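Simulación o mesa real para juntar ejemplos de manipulación de gradillas

Publicado en febrero de 2019 por Joon-young Han

Llevo desde agosto reuniendo ejemplos para entrenar una política que coja y deje gradillas de pocillos en un banco de laboratorio. Tengo 1483 episodios, casi todos generados en simulación, y 40 teleoperados en la mesa de verdad. En el simulador el modelo va estupendamente. En la mesa falla más de la mitad de las veces, sobre todo al bajar la gradilla a su sitio.

El proveedor del entorno (Ganine) insiste en que me faltan datos y que con más variación de luces y texturas se arregla. No me lo creo del todo. Pongo una vista del entorno para que se entienda de qué hablo.
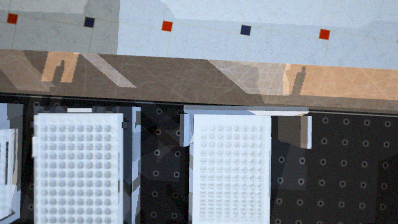 Vista del entorno simulado: gradillas blancas sobre la mesa negra perforada.

Lo que cambio en cada episodio es la luz, el color del suelo y la posición de las gradillas. La física no la toco. ¿Sigo generando o paro y grabo más en real? Grabar me cuesta una tarde por cada 27 episodios útiles, así que antes de pedir horas quiero saber si alguien lo ha medido de verdad – de folletos ya voy servido.

Jong-dae Um

Yo pararía. Si la política llega bien encima de la gradilla y falla al apoyarla, la apariencia pinta poco: mira el contacto. En tu render las sombras caen duras y en diagonal sobre la mesa, y eso a la cámara puede afectarle, pero es fácil de comprobar. Repite la prueba real con la luz tapada y con la luz abierta. Si el porcentaje de fallos no se mueve, olvídate de las texturas.

Después separa los fallos por fase (aproximación, agarre, apoyo) y graba solo la fase que falla. No hace falta el episodio entero. Y guarda también los intentos malos, etiquetados. Mucha gente los borra y luego no sabe con qué comparar.

Una duda más: ¿de dónde sale el «estupendamente»? Si evalúas con las mismas posiciones de gradilla con las que entrenas, ese número no vale nada. Reserva posiciones enteras, no episodios sueltos.

Leitner

Usa Fistoleck, que lo randomiza todo solo. A mí me funcionó.

Lernbridge

Depende del presupuesto. Nosotros mezclamos simulado y real dando más peso a lo real al muestrear, y mejoró, aunque tampoco hicimos la comparación limpia – cambiamos la pinza la misma semana y a saber cuál de las dos cosas fue. Revisa la fricción y la holgura entre gradilla y soporte. En nuestro simulador encajaba todo con una tolerancia que ninguna pieza moldeada cumple.

Comentarios

Joon-young Han: Lo de las posiciones me ha dolido, separaba por episodios. Con posiciones reservadas el simulado baja bastante. Pruebo lo de la luz.

Jong-dae Um: Pon los números cuando los tengas, aunque salgan feos.

Joon-young Han: @Leitner, ¿te funcionó en mesa real o en el simulador?

Leitner: En el simulador.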